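Home | Tidying | Laundry | Kitchen | About

Filed under: Laundry & Folding

How to Fold a Thick, Soft Garment on a Table

I love folding day! I know that puts me in a small club, but give me a long table and a heap of soft, bulky clothes and I'm happy for an hour. Thick things are the ones that fight back, so they get a page to themselves.

A cream one on the starry table cover:

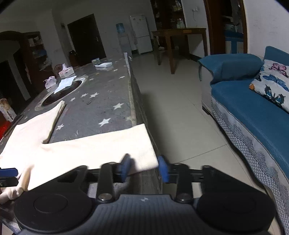
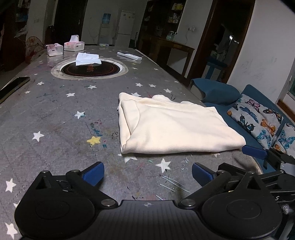
Onuoha

First, clear a space bigger than you think you need. A table beats a bed every time – the bed sinks under your hands and your edges wander. If the table also gets used for meals or crafts, wipe it and let it dry before anything pale goes down.

1. Lay the garment front side down and smooth it from the middle outward with flat hands. Don't tug, or thick fabric will spring right back.

2. Bring one side in toward the middle, then fold the sleeve back down along the body. Sleeves love to stick out in a V, so turn them at the shoulder and press the crease with your palm.

3. Do the same on the other side. You want a long strip of even width (even-ish is fine, really!).

4. Fold the bottom up a third of the way, then fold again to meet the neck.

5. Slide both hands underneath, flip the whole thing over and pat the corners.

Got a lump along one edge? Open the last fold, reach in and flatten whatever has gathered there. A hood is a common culprit. Lay it flat over the back before you start step 4 and it tucks away beautifully.

Rounded edges are normal on anything fluffy. I spent 5 years trying to get sharp corners on mine and I've happily given up. Stack the thickest pieces at the bottom of the shelf, rolled side facing out, and you can pull one free without wrecking the pile.

In April I'll be doing blankets – same table, much bigger folds!

Related posts
Sorting the Widley Cupboard
Fitted Sheets Without Tears
Small Shelves, Big Sweaters
Folding Towels the Clollgate Way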